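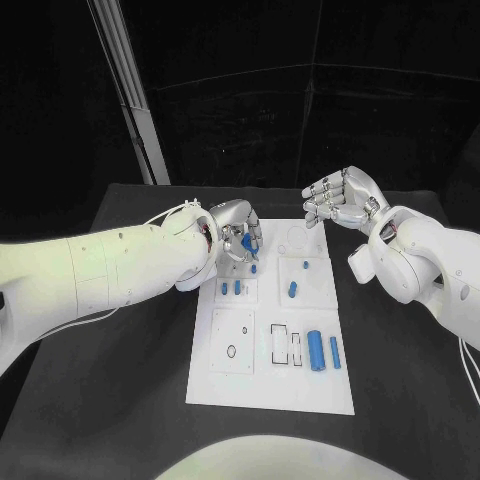
I gave up planning my weeks on the phone in October, after I missed the dentist twice. The reminders went off both times and I swiped them away without reading. So I went back to paper, one big sheet for the whole week. I rule it the same way every time, a white board divided into sections laid flat on the table, with errands on one side and meals on the other. Bills get their own strip at the bottom. It takes 16 minutes on a Sunday-type evening, whichever evening that ends up being.

The first sheets were too crowded. I wrote down things like "water plants" that I would have done anyway, and the appointments got lost among them.

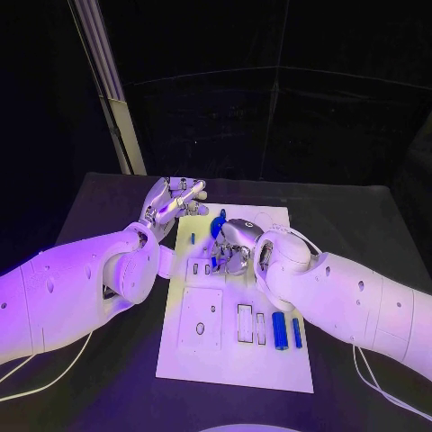 Nneka Ugwu wrote to say that she tried one sheet for a whole family and it lasted a month, and that the kids only looked at the meals. She keeps two now — one on the fridge, one in her bag. I can see that working in a bigger house than mine.

I buy the plain pads from Anetti. The lined ones bleed if you use a felt pen.
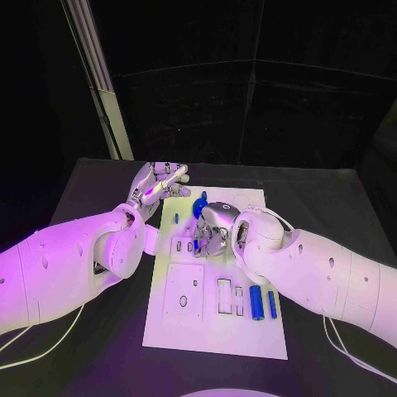 Do you keep the old sheets once the week is over? Only the ones with a bill on them, and those go in the folder with the receipts. The rest I turn over and use for shopping lists.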